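Ticket: left arm stops short of target, planner reports success
Project: Loren
Site: Lidport, tool bench
Component: motion planner / perception bridge
Opened: September 15, 2021
Status: closed, fix merged

Summary
After the August update to the perception bridge, the left arm halts above the selected object and the task layer marks the reach as complete. The close command is never sent. No fault is raised by the arm controller.

Steps to reproduce
Start the bench task with tabletop objects enabled. Select the red-handled scissors as the left target. Send reach, then grasp. The fault appeared in 11 of 47 runs. Clearing the planning scene between runs made no difference.

Log, left arm
planner: path found, 3 waypoints
exec: goal reached, within tolerance
grasp: waiting for pose update
grasp: timeout after 2,000 ms
task: step complete

The last line is wrong. A timeout in the grasp node should return a failure, and the task layer should retry or stop.
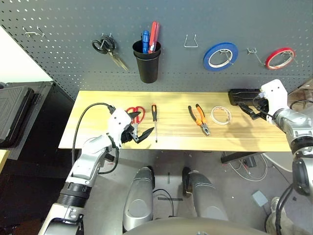
Two separate faults were found. The first is in the bridge. It matches new detections to old ones by position only, so when the gripper fingers cover part of an object the detection is dropped and the track is given a new ID. The grasp node keeps waiting on the old ID until it times out.

The second is in the task layer. The Korletey wrapper maps every non-fatal return code to success, including timeout. This predates the August update but was hidden while tracks stayed stable.

Ruled out: hand-eye calibration, joint limits, network delay between the planner host and the Tadent controller.

Changes made
Tracks are now held while the gripper is inside the object's bounding volume. Timeout is mapped to failure, with one retry. The parameter hold_track_near_gripper defaults to true.

Retest
47 runs with the same target, no early completions. The right arm uses the same wrapper and needs no separate patch. Pegboard objects were not part of this test; open a new ticket if the fault is seen there.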